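Shift Notes

Celham wanted five hundred shirts by the end of March. Folded, not just picked up. Analyn had it written on the back of a pay envelope: 500, underlined twice, and under it the number she had so far. 13.

Thirteen good ones. The rest went in the other column.

She worked in the bedroom because the bedroom was the job. That was how Pravesh put it when he hired her, over the phone, already talking to someone else. "Real beds. Real mess. We've got plenty of clean tables, we don't need another clean table." Then the money, then goodbye.

So. Bed. Blue one next. Squeeze, pinch, lift, let go, start over.

The hand was not her hand, was the trouble. Two fingers and no thumb to speak of. You forgot how much of folding is thumb. Her mother could do a shirt in the air while yelling at the TV, sleeves back, chin on the collar, done. Analyn had tried to explain this to Nobuhle, who checked everybody's work for Baloyi and sent it back with notes.

*Too fast,* the notes said. *Sleeve lost at the end. Redo.*

*Too slow. You are thinking. Redo.*

How could you tell somebody was thinking from a shirt?

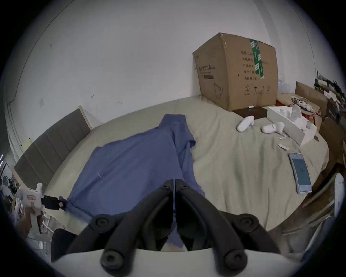 *Blue shirt, second try.*

At four Kaede called, from the Maradden apartment across the river. Kaede was on towels and wouldn't shut up about it.

"Towels are a rectangle," she said. "I did fifty before lunch. Fifty! You should ask for towels."

"I asked for towels."

"What'd he say?"

"He said they can do towels already."

Quiet on the line. A dryer going, on Kaede's end.

"Then what am I doing them for?" Kaede said.

Analyn didn't know. She had the phone between her ear and shoulder and was dragging a hem toward her, and it came, and then it bunched, and then it was a lump again. She said a word. Kaede laughed.

"Can it really do them though? Towels?"

"Fatima saw it. At the Arkel place, the laundry by the station. She goes in there with her sheets."

"And?"

"She said it did eleven towels nice as you like and then it got a pillowcase and just stood there."

"Stood there how?"

"Like it was waiting for someone to come take it away. The pillowcase. So the girl at the counter came and took it away." Analyn let go of the shirt. "She said the girl does that all day now. Used to fold. Now she stands by it and takes away the pillowcases."

"Same pay?"

"I didn't ask."

They hung up. She meant to get right back to it and instead sat on the floor with her back to the mattress and ate crackers. Her wrist hurt in the place it always hurt, under the bone. Number 1484, that was her worker number, it was on every note Nobuhle sent. *1484, please redo.* She had started to hear it in her head in a nice voice. Like a bus stop.

What she wanted to ask Pravesh, and didnt, was which one. When it finally folded a shirt in somebody's kitchen somewhere, some lady with a big house, would it be Analyn's fold or Nobuhle's idea of a fold? Because she did a thing with the collar. Her mother's thing, you tuck it under first and press so it doesn't flop. It took an extra second. She'd never seen a note about it, good or bad. It might be in there already. It might be in there forever, a machine in Celham's big bright showroom tucking the collar under and pressing, no idea why.

Or they cut it out. Probably they cut it out.

She got up. Knees. Wiped the salt off on her jeans.

Squeeze. The near sleeve first, back across. Don't think. Far sleeve, it slid, she chased it, got it. Bottom up to the chest. Now the collar. She could hear Nobuhle already, *unnecesary step,* and she tucked it under anyway and leaned on it, one, two.

Let go.

It held. A bit fat on the left but it held, a shirt shape, a thing you could put in a drawer.

She found the pay envelope and crossed out 13 and wrote 14. Then she picked up the shirt by one shoulder and shook it out and threw it back on the bed.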